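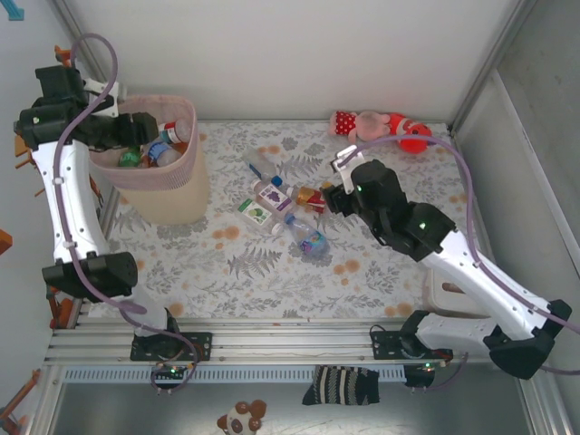 Bottle sorting at Sakimgate, with the left gripper over the bin and the right one beside an amber bottle.

Uchenna Bako talks fast when the subject is bottles. She has been gathering examples for the Sakimgate project since December, and she can tell you which labels slide under a gripper and which ones grab.

"People think the arms are the interesting bit," she says. "I love the arms! But what I go home thinking about is the bottles, and how many ways there are for one to lie on a sheet."

The job sounds small. A person guides the two arms through picking up plastic bottles and dropping them in a waste bin, and the whole run is recorded, joint positions and video together. Then the bottles go back on the table, in a different mess, and it starts over. Bako's target is 100 good runs for each layout, and on a smooth morning she gets through about 7 before her first coffee.

"You want variety, so I toss them," she says. "If I place them by hand I get tidy without noticing, all the caps facing me. The model would learn my habits."

She feels the same way about the cloth under the bottles, a white print with gray ferns and leafy sprigs. Clear plastic on a busy pattern is hard to see, and she wants it hard. "A bottle with a grape label is easy to find. Turn it so you're mostly looking through it at a fern, and now we're learning something."

Does she throw away the bad runs? Fewer than she used to. If a bottle slips and the person recovers, she keeps it and tags it. "Those are my favorites. A fumble and a second try, that's gold for us." What she cuts are runs where the operator stopped to think for more than five seconds with the arms hanging still.

Her colleagues at Drondside are training on the first three layouts now. Bako is already asking around for crushed bottles, the flatter the better, and she would like some with the labels half peeled off.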